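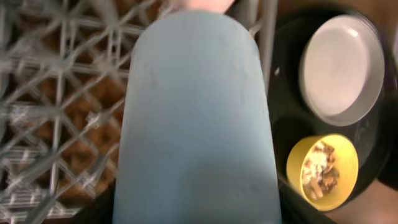 Mar 22, 2022

Week three of dish duty in robotics club, and Besteck has still not been trusted with anything of my mother's. We named it after the German word for cutlery, which it can't pick up. Bowls are our whole curriculum now.

The task sounds easy: get a bowl from the black tray to the gray rack. Vimala Naidu wrote the grading sheet, and she takes off points for crumbs, so the yellow bowl with the scraps in it is worth double if you keep them in there. I have tried 31 times since Saturday. My log says "closer" beside 19 of them, and I was being generous to myself.

Lougher's team switched to cups in January. They seem very happy. Our next demo is at Ulton, and I'm bringing paper towels.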